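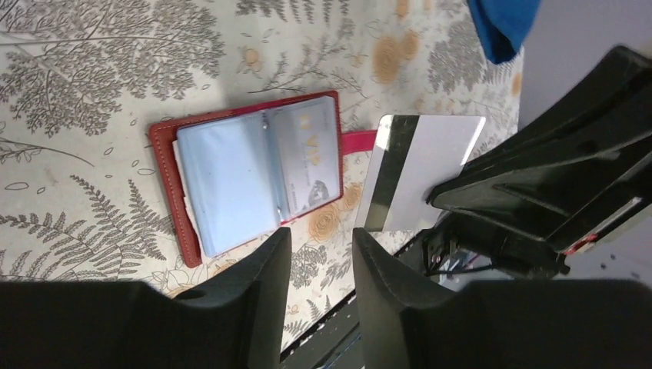 Household Paper and Records
Session 9: Cards and card holders
Bumthorpe Community Learning, Room 2
20 February 2024

Bring your own wallet or card holder to this session. You will need a clear table, a soft cloth, a pen and the record sheet from the back of your course folder.

1. Emptying the holder

Take out every card, including any at the back of a sleeve. Older plastic sleeves cling to cards, so push from the closed end with your thumb and don't pull at the corner. Lay the cards face up. Check behind each one for receipts and folded notes.

2. Sorting

Make four piles:
Used every week
Used a few times a year
Expired or replaced
Don't know

Membership and loyalty cards usually end up in the second pile. A card that says VIP or Gold may still have lapsed, so check the date or ring the organisation. Blank cards with only a magnetic stripe go in the "don't know" pile. They are often old door keys or gift cards, and the stripe alone won't tell you which. Try the other side first.

3. Cleaning

Wipe cards with a barely damp cloth and dry them straight away. Go lightly over the stripe. For the sleeves, wipe the outside only. Grit inside a sleeve can be tapped out over the bin. Leather and vinyl covers get a dry cloth along the stitching.

4. Refilling

Weekly cards go in the front sleeves, one to a sleeve. Leave the rest of the sleeves empty if you can. A holder that is packed full strains at the fold, and the sleeves there are the first to split. If yours has a strap, it should close without being forced.

The Asadi and Stula holders in the display cabinet are for comparing sleeve sizes. Please put them back.

5. Disposal

Cut expired bank cards through the stripe and the chip, and put the pieces in separate bins.

Homework

Complete record sheet 32 for every card you kept: issuer, expiry date, phone number for lost cards. Leave card numbers and PINs off the sheet. Store it at home, away from the holder.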